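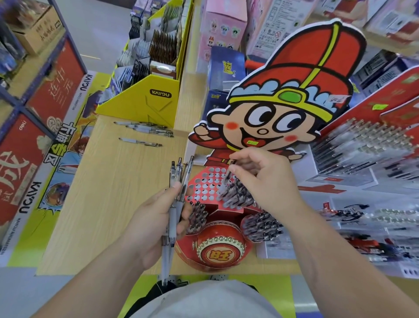 Service Robotics, Unit 3: Shop-floor chores
Hetthorpe handout, revised 12/8/21

3.1 Scope
Restocking and tidying of small goods. Floor cleaning and shelf scanning were covered in June and are not repeated.

3.2 The task
A clerk sorting pens at a display holds several in one hand and draws out the next with the other. For a machine this breaks down into:
(a) pick one thin object from a cluster of near-identical ones
(b) extract it along the axis of its pocket
(c) keep hold of those already picked
(d) place in a hole little wider than the barrel

Step (a) is mainly a perception problem. Clear barrels return poor depth data, and dark barrels standing together tend to merge into one segment. Step (c) is normally avoided: a two-finger gripper carries one item per trip, at a cost in cycle time.

3.3 Reported results
The Skarance bench test used 143 single-pen extractions from a fixed rack. Failures were mostly double picks. Mean cycle time was 16 s with one arm. Ledesma repeated the test with the rack turned by up to 40 degrees and found that insertion, step (d), suffered far more than extraction.

Neither test included loose stock on the counter or customers moving goods.

3.4 Position
Extraction from a known rack: feasible. Mixed tidying at an unprepared counter: not yet.

Reading: Utetti project notes, sections 1 and 4.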